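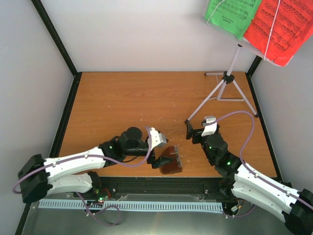
Flilo handling set: README and house rules

Hello, and thank you for picking this up. Flilo is a collection of 505 recorded runs made on two-arm table cells at Imbridge, and the files themselves are quite ordinary. What takes more explaining is the set of rules we record by, so most of this page is given over to those. Please read them before you add anything of your own, even if you have used arms like these for years and feel you could do it in your sleep (Dace certainly could, and she still reads them).

What's in the folder

runs/ holds one subfolder per run, with joint positions, gripper positions and video from the fixed camera.
notes/ holds the operator's remarks, typed up the same day.
rules/ holds older versions of this page, kept so that you can see what was in force when a given run was made.

Before you start

Walk round the cell and look at the cables first. Ours run along the outside of the arm segments and need slack at the wrist, so some of them swing out in quite a generous loop over the table. That is fine so long as the loop can't catch on anything the other arm is likely to pass. If a music stand or anything else with legs is on the table, move both arms slowly through their full reach once before you record.

Leave the tabletop as you find it. Scuffs and small pale specks are part of the data and we would much prefer them to a freshly polished surface halfway through a batch. Loose crumbs of tape are another matter — pick those up.

Keep hands and sleeves out of the cell whenever the motors have power. Lights on the wrist housings are handy to glance at, but they are no substitute for the switch, and we don't accept "the light was off" in an incident note.

While recording

One person drives and one person watches. The watcher may call a stop at any point and doesn't have to say why until afterwards.

Only one gripper goes down to an object at a time, unless the task sheet asks for both. The other may wait close by, a little higher.

Small see-through blocks are harder to judge on video than you would think, so go down to them slowly and write the colour as you see it in the notes. "Dark reddish brown" is a perfectly good entry.

Stop after 15 runs and have a proper break. We brought this in last February and the notes have been much nicer to read ever since.

Failed runs

Keep them, please! A dropped block or a missed grasp stays in the set with outcome: failed in its notes. We remove a run only if a person's face has been recorded, or if the watcher called a stop for safety, and in the second case 21 seconds either side of the stop are saved separately for review.

Known gaps

Joint readings from 3 runs are missing their first moments. They are listed in notes/gaps.txt and we have left them in.

Use and contact

You are welcome to use Flilo for teaching and research. If you publish, name the set and say which version of the rules applied. Questions about the rules go to Muireann Keane, and questions about the files to Dace Paulauskas, both at Imbridge.

Rules last changed 17 May 2025.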